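Ticket 1858 – Celda Plulinari, pinza que se abre a destiempo
Estado: en seguimiento
Abierto por: turno de mañana, taller Reravier

Hola a todos, y perdonad que me extienda, pero prefiero contarlo entero. Desde que cambiamos los dedos de la pinza, la celda suelta la pieza un poco antes de llegar al cuenco. En la prueba de ayer hicimos 50 ciclos con la pera y falló en 14, casi siempre en el trayecto largo, el del cuenco rosa. Con el gris va bastante mejor – no perfecto, pero mejor.

He repasado el apriete de los dedos, he vuelto a cargar la receta Avis y he bajado la velocidad de aproximación. Antes de lanzar otra tanda dejo la pinza abierta, la pera a la izquierda y los dos cuencos vacíos, en fila.

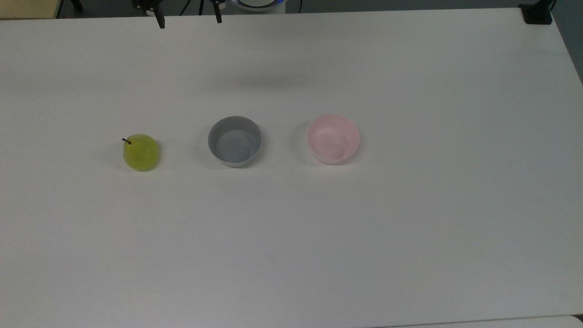

Texier: gracias por el detalle, así da gusto. Yo miraría primero el cable de la pinza, porque en los recorridos largos puede tirar del conector y cortar la señal un instante. Dejadle más holgura y repetid solo el trayecto al cuenco rosa, sin tocar la receta.

Pues muchísimas gracias, lo hemos hecho esta misma tarde. Cable con más holgura, conector limpio y bien encajado, y llevamos alrededor de 198 ciclos sin una sola caída, ¡qué alegría! De todos modos dejo el ticket abierto hasta enero – quiero volver a subir la velocidad poco a poco y apuntar aquí lo que salga.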